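Break Area and Snack Station Walkthrough - Funville site
Date 2021-10-06
Status: passed with 3 items open

1. Exits and aisles
Rear exit clear - OK
Exit sign lit - OK
Aisle width at lockers - tight. Move the coat rack, it was flagged in September too.

2. Electrical
Extension cords - one under the mat by the fridge. Remove today, not next week.
Power strip at coffee counter - OK, nothing daisy chained
Lamps - bulb wattage must match label on socket. No paper or wrappers up against a base or cord.
Microwave cord - OK 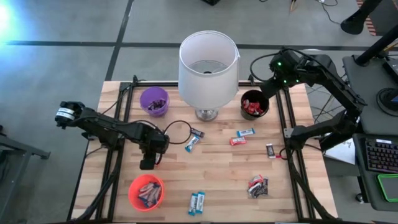
Can we keep the toaster if it has auto shutoff?
Only on the counter by the sink, plugged straight into the wall, and unplugged at close. Same rule for the kettle.

3. Food and allergens
Nut items kept apart from the rest - partial. Need a second bin with a lid.
Allergen card posted - missing. Reprint from the Vornodia folder.
Fridge temp log - filled in, two blanks. Please dont backfill them.
Expired stock - tossed one box of crackers
Order limit stays at 500 pieces per delivery, shelf wont take more. Last delivery from Czerwiński was 411, fine.

4. Housekeeping
Trash emptied - OK
Wrappers go in the lidded can, end of every shift. Ants last summer came from exactly this.
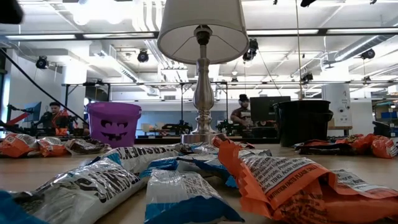 Wipe down surfaces after, spray is under the sink. Use the unscented one, other bottle has no label and needs to go. Floor by the ice machine - mat curling at one corner, trip hazard, tape is not a fix. Order new mat, item 184 in the Tarumura catalog.

5. Fire
Extinguisher tag current - OK
Gauge in green - OK
Nothing stored within reach of the heater - OK, heater unpluged at time of check

Open items
- cord under mat
- allergen card
- curled mat

Recheck when the mat comes in.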